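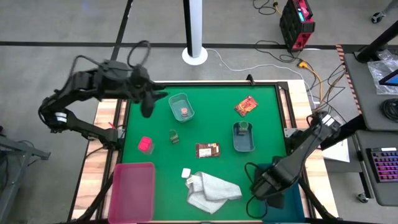 Equipment planning FAQ: two-arm benchtop cells

What does the Rulero quote cover?
Two arms, grippers, extrusion rails and one wrist camera per arm. The bench, bins and test items are budgeted separately.

Is a spares allowance required?
Yes. Allow $500 per cell per year for fingertips and cables. Unspent amounts lapse in July.

How much floor space should be reserved?
Bench footprint plus 2 m on the operator side. Include the cable run to the equipment case in the site drawing.

How are gripper fingers selected?
Specify finger stroke against the widest item in the test set, with the fingers fully open. Tip shape is a separate line on the order form. Blunt tips are suited to small lidded containers such as the one with the pink lid, where the open fingers need clearance on both sides before closing.

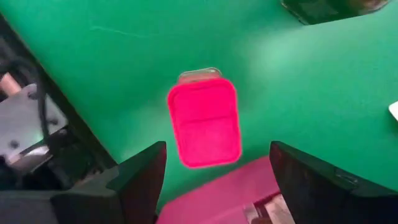

What is the lead time?
Allow 36 working days for arms and 32 for rails. Orders for the Dridville site are consolidated by Rosario De Luca. The surface finish of the bench should be settled before rails are ordered; a semi-gloss green top reflects overhead light, as it does to the upper right of the container, and a matt top may need to be priced as an option.

Who approves variations?
Mahfuz Mridha, in writing.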